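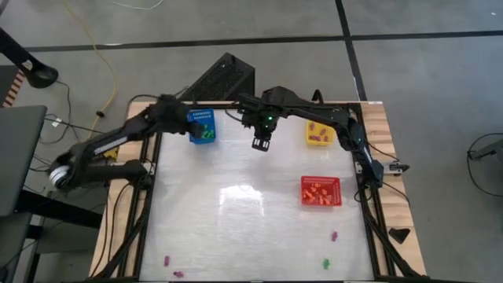

Cestitas Hemlow para clasificar por colores

Hay productos que entran en el catálogo porque los pide todo el mundo y otros que entran porque nos encantan. Las cestitas Hemlow son de los segundos, y qué alegría poder tenerlas por fin en amarillo, rojo y azul. Son pequeñas, rectangulares, abiertas por arriba y con los lados calados, así que se ve lo que hay dentro sin tener que volcarlas (quien haya buscado una pieza concreta en el fondo de una caja opaca sabe de qué hablamos).

Las usamos sobre todo con piezas de juguete: las verdes a la azul, las moradas a la amarilla, las naranjas a la roja. Fijaos en que el color de la cesta no coincide con el de las piezas. A nosotros nos gusta más así – hay que recordar la norma del juego y no basta con emparejar iguales. Si preferís otra combinación, adelante, la cesta no protesta.

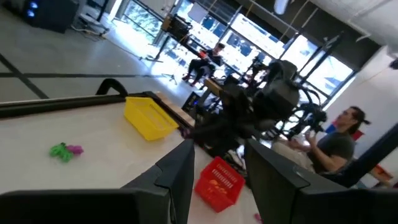

Para jugar van mejor sobre una mesa clara y despejada, con unas cuantas piezas sueltas repartidas por la superficie y las cestas al fondo o a un lado. Cuanto más separadas, más entretenido. Y cuando se acaba la partida se recoge en un momento, que también se agradece.

Qué incluye el juego

Tres cestas: una amarilla, una roja y una azul
Bolsa con 45 piezas de colores surtidos
Hoja con 11 propuestas de clasificación, de la más fácil a la más enrevesada

Referencia: 879
Línea: Hemlow, de Daltasham
Plazo de envío: 2 días laborables

Limpieza y cuidado

Agua templada, jabón suave y un cepillo pequeño para los huecos de la rejilla. Dejadlas escurrir boca abajo. No las metáis en el lavavajillas ni las dejéis pegadas a un radiador.
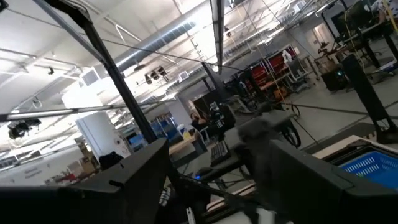

También sirven para cosas menos lúdicas, claro. En el taller de Vistside guardamos en ellas gomas, pinzas y rotuladores, y la azul lleva desde enero dando vueltas de mesa en mesa. Nos parece el tamaño justo: cabe un buen puñado de cosas y se levanta con una mano.

Las cestas se venden también sueltas, en cualquiera de los tres colores. La bolsa de piezas de recambio vuelve a estar disponible y se puede añadir al mismo pedido.

Ficha actualizada el 28 de agosto de 2021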